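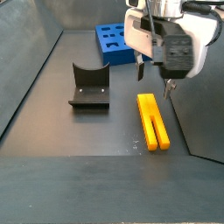

From: Agathe Vidal
To: Hustwood Growers List
Date: 30 Jun 2019
Subject: Re: Thinning the young pears, and is it too late?

Hello Ademir, and hello everybody else who has been quiet since the bloom talk ended,

I meant to answer you the same evening your message came in, and then the hay got cut next door and I was out helping until dark, and one thing led to another. So forgive me! I'm putting your questions back in below so I can take them as they come, and so anyone who joined the list lately can follow along.

Ademir Dantas wrote:

> Hi all. We took over the old Riviere place up on Grirkdale Road
> in January, as some of you know, and there are 43 pear trees in
> the upper block that I was told are nine or ten years old. They
> set very heavily this year. I have clusters of four and five
> fruits all over, and a few of the branches are already bending
> more than I like. Three questions.
>
> 1. Is it too late to thin them by hand? I read that it should
> be done a few weeks after the petals fall, and we are past that.
>
> 2. How hard do I go? My wife says I am too soft-hearted for this
> job and she is probably right.
>
> 3. Do I leave the little ones on the ground or pick them up?
>
> Also, if anyone has a tripod ladder to lend, I can pay in eggs.
>
> Ademir

First of all, welcome again. I picked in that upper block as a teenager, when old Mrs. Riviere still ran it, and it makes me very happy to hear there are pears hanging up there. The view down toward the creek is worth the climb all by itself, though you'll notice it less when you're carrying a full bag.

Now, is it too late. For the purpose of getting a good return bloom next spring, yes, you've mostly missed it. The tree makes up its mind about next year's flowers fairly early in the summer, and a tree carrying that much fruit tends to make up its mind to take a year off. So don't be let down if next spring looks thin up there. But for fruit size, and above all for saving your branches, you can still do a lot of good. I've thinned well into July in years when I was behind (which is most years, if you ask my sister), and the pears that stayed on were noticeably better than the ones on the trees I never got to. I'd start with the worst limbs, the ones you say are bending, and work outward from there as you have time.

One thing before you start. Have you already had your natural drop? Some of the fruit will let go without any help from you, and at our place that's usually finished by now, but you are higher up and a bit behind us. Give a branch a gentle shake. If small fruit comes pattering down, wait a few days and let the tree do part of the work. If everything stays put, go ahead.

As for how hard to go, I leave one pear to a cluster, and two only where the next cluster along the branch has failed and there's plenty of leaf around. Between fruits I like the width of my hand, and I have small hands, so perhaps make it the width of yours less a finger. Take the small ones first, then anything scabby or stung or misshapen, then whichever one is rubbing against a branch. What you have left should be the biggest and cleanest of the bunch. Pears hang on harder than apples do, so please don't pull. If you yank at it you'll get the whole spur in your hand, and then you've lost that spot for years. I use a little pair of blunt-tipped grape snips and cut through the stem, leaving a stub. It's slower at first but you get quick.

And yes, it will look terrible. You'll stand back and see the grass covered with little green pears and you'll feel like you've ruined the year. My first summer doing this alone I kept a tally on the barn door, and off one big old tree I took 278 pears, and I went in to supper feeling sick about it. That tree gave us the nicest fruit on the farm that fall. Your wife sounds sensible, so I'd put her on the other side of the tree and let her cut.

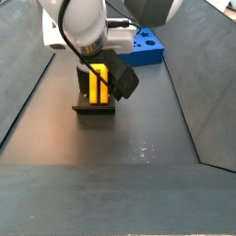 About the ones on the ground, I go back and forth. If they're clean, the mower will chop them up and they'll be gone in no time. If you're seeing little entry holes with sawdusty stuff coming out, that's codling moth, and I would pick those up, every one you can stand to bend over for, and get them well away from the trees. A black plastic bag left closed in the full sun for a couple of weeks does the trick. Don't toss them on an open compost pile, because the worms will simply crawl out and find themselves a nice piece of bark to spend the winter under. Ask me how I learned that one.

While you're going over the trees, keep an eye out for fire blight. With the warm rain we had during bloom, I'd be surprised if there were none at all up the hill. You're looking for shoot tips that have gone black and bent over like the handle of a cane, with the dead leaves still hanging on. Cut well below where it looks sick, a foot or so into good wood, on a dry day, and wipe your blades between cuts. I carry a small jar of rubbing alcohol in my apron pocket, with the lid screwed on tight, after one unhappy afternoon. If you find a lot of it, stop and call Adalberto Paiva before you do anything else. He has looked at more sick pear trees than the rest of us put together and he really doesn't mind coming out.

For the limbs that are bending badly, prop them even after you've thinned. The fruit has most of its weight still to put on. A forked pole is fine, or a board with a notch sawn in the end, and a scrap of old carpet or inner tube in the notch so the bark doesn't get rubbed through. Set the prop out past the middle of the branch and check it after any real wind. We lost a beautiful limb on the Seckel two summers ago, and the prop was lying right there in the grass where it had blown over.

Water matters too, with a crop like that. I don't know what shape the old line from the spring is in. When I was there it ran to a tank at the top of the block, and there was a valve behind it that you had to kick. If it still holds, a long slow soak every week to ten days will do far more good than a sprinkle every evening.

On the ladder, ours is a 10-footer, aluminum, and it's free until we start on the early apples. It's tall for your trees but you don't have to stand on the top of it (please don't stand on the top of it!). Anderson Camargo has a shorter one, I believe, so you might try him first. Otherwise come by any morning. I'll take the eggs either way.

Two other bits of news while I have you all here.

The Brenov cider press is back from having its screw mended, and Ivone Macedo has it in her shed. She's keeping the sign-up sheet this year. The repair came to 366 dollars, a bit more than we had hoped, and the jar on her kitchen windowsill is open to anybody who plans on using the press in the fall. Put in what seems fair. She asks me to remind people that it needs to come back rinsed, and by rinsed she means the tray underneath as well, where the yellowjackets like to gather.

And the farm stand at the Hustwood crossroads is short of early stuff. The strawberries are all but over and the raspberries are only starting to color, so if you have currants, gooseberries, rhubarb that hasn't gone stringy, or even cut flowers, there's room on the shelf. Mark your boxes with your name on the bottom. Last year we had a whole stack of good ones that ended up going to the wrong farm.

Ademir, do write back and tell us what kind of pears they turn out to be. I remember Bartletts along the lane and something rounder and russeted toward the back fence that Mrs. Riviere only ever called "the keepers." They were hard as rocks in October and we ate them at New Year's with cheese. I've looked for a tree of it since and never found one. If it's still standing and you'd let me come for a few sticks of grafting wood in January, I would be in your debt, and I'd bring a pie.

Warmly,
Agathe

P.S. Whoever left the green thermos at my place after the grafting day, it's on the hook by the back door, washed.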